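Wool, water and what I got wrong: notes for the Cletcombe talk
Haf Ellis, March 5, 2018
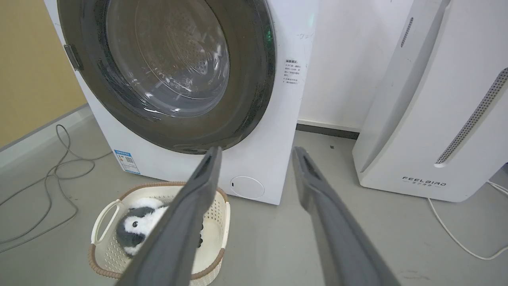
Say hello, thank the hall, get everyone to shuffle forward if the back rows are full and the front is empty (it will be). Phones off. Tea's at the break, not before, I know you can smell it.

Start with the jumper. Hold it up and don't say anything for a second. It used to fit my husband, who is six foot two, and it would now do nicely for a spaniel. I knitted it over one winter, it was the first thing I'd ever made with sleeves, and I put it through with the towels. So that was my way into felting. I'd love to say I went on a course.

Then the science bit, but keep it short. Wool has tiny scales all along it, like the tiles on a roof. Get it wet and warm, add soap, rub it about and the scales catch on each other and won't let go. Pass the two bits of fleece round at this point - the fluffy one first, then the felted one. Ask people to try pulling the felted one apart. Somebody strong always has a go and goes red.

Mention that knitters call it felting when they've done it to a finished jumper, but the proper word is fulling. Felting is what you do with loose fleece. I mix them up all the time and I'm going to mix them up tonight, so say sorry now and get it over with.

Next, Llewellyn. This is the old mill up the valley, and I want to spend a good five minutes on it as half the room will have walked past the ruin. My gran's aunt worked there. The cloth came off the loom loose and a bit see-through and went down to the fulling stocks, which were great big hammers driven by the water wheel. They'd pound it for hours. Gran used to tell us that when the stocks stopped you woke up, the way you do when a clock stops. Read the bit from her letter (blue folder, second sheet). Don't read the whole letter! Last time I read the whole letter.

A piece of cloth went in at 30 yards and came out a good deal shorter, and everyone was paid on what came out. You can imagine the arguments. There's a lovely page in the mill book where a weaver called the fuller a thief and the fuller wrote a reply underneath. Slide of the mill book. Pause for people to read it, the handwriting takes a minute.

What they washed it in: fuller's earth if you were well off, stale wee if you weren't. Wait for the laugh. Children like this part best, and so does the vicar.

Now my own stuff. Bring out the slippers, the big bowl and the horrible green hat. Tell them about Rasholm, the sheep I use most, a flock from a farm on the far side of the moor. It's a coarse fleece and prickly if you put it next to your neck, but it felts like nothing else I've tried. I bought 340 grams to see if I'd like it and went back for a sack.

Sample squares next. I've made 519 of these now, all with a label on, and my family think I'm unwell. The box is going round, please put them back in order, or at least put them back. What I want people to notice is how different the same fleece can look:
Light rubbing, cool water - soft, a bit hairy, no good for slippers.
Hot water, lots of rubbing - thick, firm, you can cut it and it won't fray.
Hot water and then I forgot about it - a coaster.

Say a word about dye. I use Terkex powders for the bright colours and onion skins for everything else. The onion skins were saved by the whole lane and I had carrier bags hanging on my door for months. Rust, gold, and one batch that came out the colour of a plaster. Don't get drawn into mordants, it eats the evening. If anybody asks, tell them to catch me at tea.

Demo, if there's time. Towel, bubble wrap, warm soapy water, fleece in three thin layers, each one going across the last. Ask for a helper. Roll it 200 times - get the room to count out loud for the first bit, then chat over the rest. Check the table's covered first, remember what happened to the piano.

Questions. Moths will come up. Freezer bag, two weeks, then shake it outside.

Last thing, the July workshop. Sheet by the door, bring an old towel and an apron, and your own sandwiches. Thank the tea people by name (ask who they are beforehand), then collect the squares.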